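Leave the worktop alone

My neighbours in Workville are having their kitchen ripped out. It is seven years old. The cupboards close, the drawers run and the oven works. The trouble, I was told over the fence, is that it looks dated.

I have nothing against people spending their own money. But I think we have got into a bad habit with kitchens, and the trade has been happy to help. A room that used to be done once in a working life is now treated like a winter coat.

My parents' kitchen was fitted before I started school and was still in use 40 years later. It had a burn by the hob and a drawer that needed a knee to shut it. People ate well in it. When a hinge went, my father bought a hinge.

Try buying a hinge now. I needed 2 for a corner unit last June and the showroom, Plovisier, told me the range had been dropped. They offered me new doors throughout. I found the hinges at Mandagi, the old ironmonger's behind the station, in a box under the counter.

The waste bothers me more than the price. Sound units go in the skip because the new ones are a few millimetres deeper. Stone is the worst of it. A slab is dug out of a hill, cut, polished and shipped, and it will easily last 100 years. Then somebody decides that pale is out and dark is in.

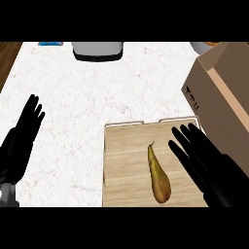 White marble with a faint pinkish-brown vein. Computer-rendered view.

I would like to see fitters made to keep spare parts for every range they sell, and councils take old units in for resale instead of crushing them. Neither idea is new. Car makers manage the first, and plenty of towns already do the second with bicycles.

Until then, the cheapest thing most of us can do is paint the doors. Mine cost me about 300 pounds, brushes and new handles included — and a week of eating toast in the front room. The corner unit still sticks a bit in damp weather.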